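A Day at the Clamby Open Lab
March 12, 2023
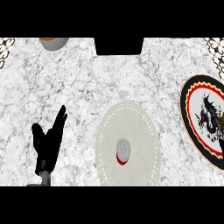
I had been meaning to get out to Clamby for the better part of a year, and when the open day finally landed on a weekend when I had nothing on (and the forecast was for solid drizzle, so no guilt about the garden), I packed a thermos and went. It's a longer drive than the map lets on. The last stretch follows the creek and there is one lane for most of it, so if you go next time, leave early and be prepared to reverse for a milk tanker.

The lab is in the old Garcia cannery, a long brick building with a saw-tooth roof and very good windows. They've kept the weighbridge out the front and turned the loading dock into a sort of tea room, where we were all given a name sticker and a surprisingly decent scone. There were perhaps two dozen of us in my group, a nice mix of students, retired engineers and parents with kids who knew far more than the rest of us put together.

I'd expected rows of big arms swinging away behind cages. There is a bit of that downstairs, but most of what they do now happens on screens, in a simulated room, and that was the part I'd come for. The project is called Wuvley, and the idea is to collect a great many examples of a person doing ordinary tabletop jobs through a pair of robotic hands, then let a learning system study them until it can manage the jobs on its own. A person wears the headset and gloves, the hands in the simulation follow along, and every try is saved from start to finish, fumbles and all.

The table is a lovely thing, I must say. White marble with fine grey veins, an oval placemat with little white dots around the border, and a big round plate with a dragon on it that I would happily have at home. On the mat stands a single can, red with a silvery lid, and the hands are black all over. Our guide explained that the dishes and the tabletop and even the floor get swapped about between batches, so that the system doesn't come to believe that cans only ever live on marble. I liked that. My own kitchen would make a wonderful test, as nothing in it has been in the same place two days running.

We stayed a good while watching one of the operators at work, and it's slower than you'd think. She told us that the reach is the easy bit and the closing of the fingers is where the patience goes, because you have no feeling in the gloves to tell you that you've arrived. You judge it all by eye. She does a block of tries, has a stretch, drinks some water, and does another block. They had 3790 saved examples in the current set when we visited, and 2133 of those had passed the check and been kept for training. The others aren't thrown away, mind you. They go into a separate folder, and one of the younger staff is using them to teach the system to recognise when a grasp is going wrong, which seemed to me a very thrifty use of other people's mistakes.

Then came the part everyone had been waiting for, which was having a go ourselves! You put your name down on a clipboard and got five minutes. I was hopeless. The headset sat crooked over my glasses, I kept holding my breath, and my first few attempts had me closing my hand on nothing at all, well short of where I was sure I'd been. A girl of ten or so who went after me had it on her second try and was very gracious about it. The tip she passed on was to look at your fingertips instead of at the thing you want, and it did help when I snuck back into the queue later on.

Lunch was a sausage on bread from the tent in the car park, with onions, and I ate it standing under the eaves with a couple who had come up from the coast and were deciding whether to stay for the afternoon talk. We all did in the end. It was called "How Many Is Enough?" and was given by the person who runs the Kaden rig, their name for the older glove setup. The early sets had only 640 examples in them, and the results were, in the speaker's words, "a bit like me at a wedding dance". Adding more of the same helped less than they'd hoped. Having several different people do the work, with different habits and different-sized hands, helped a good deal more.

Practical matters, for anyone thinking of going: entry was free, parking is on grass, and the stairs to the upper floor are steep, although there's a goods lift if you ask at the desk. Take a jumper, as the building holds the cold. The next open day hasn't been set, but there's a mailing list sheet in the tea room, and I've put myself down for it along with my sister, who doesn't know yet.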